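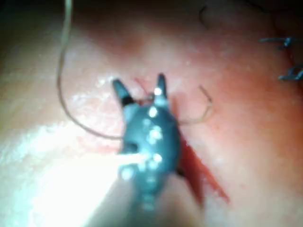

Jaws spread over pink tissue.

The long life of thread

The owner of the Strömberg thread works in Prandville keeps her favorite things in a bread tin. When I visit in September she has the lid off before I've found a chair. Inside are scraps of silk, linen, horsehair and gut, each wound on a bit of card.

"Feel that one," she says. "Go on, pull it! That's linen, waxed by hand, and it's older than both of us put together."

She grew up over the shop, which has been going for 108 years, and she can talk about thread through two pots of coffee (I know, because I drank most of one of them). What I loved is how far the subject reaches. We started with buttonholes and by late morning we were on to sails, saddles, book spines and skin.

"People have been sewing each other up for as long as they've been sewing clothes, or close to it," she says. "Same idea. You have two edges, you want them to stay together, and you don't want to pull so hard that you pucker them."

Gut, she explains, was never from cats. It was mostly sheep, and the string makers and the doctors were often buying from the same people. "A fiddle player and a surgeon, standing in the same line. I think about that a lot."
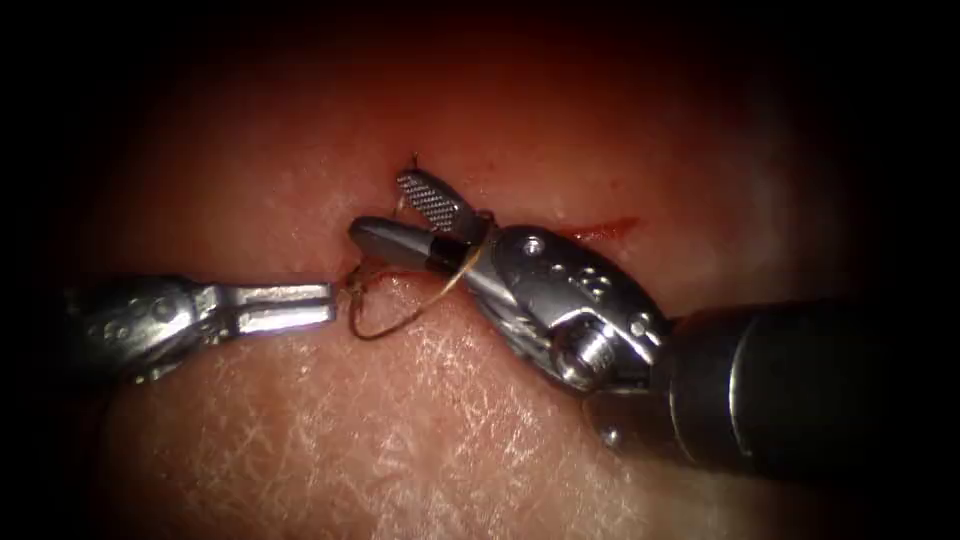
What makes a good one

I ask her what she looks for in a thread and she groans, because it depends on the job. Silk ties beautifully and holds its knot. Linen is stubborn and strong. Nylon is slippery stuff and wants an extra throw or it creeps loose.

"My grandmother tested everything with her teeth," she says. "I don't recommend it. I've got the dental bills."

The pattern book on her desk has 200 samples in it, and she flips straight to 3957, a dark red buttonhole silk that sells mostly to bookbinders in Jallness. They run 28 bobbins of it at a time, and she'd happily run more. The dyeing is the slow part, and the red is the fussiest color they do.
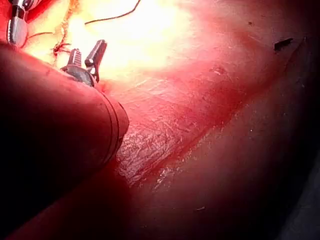
Partly open jaws, one with a toothed edge.

Does she still sew herself? "Badly! I hem my own curtains and that's it. My son does the mending in our house, and he does it better."

On the way out she cuts me a length of the red and shows me a knot I've already forgotten twice. I've been practicing it on the train with a shoelace. The thread is still on its card, and I haven't found anything good enough to use it on yet.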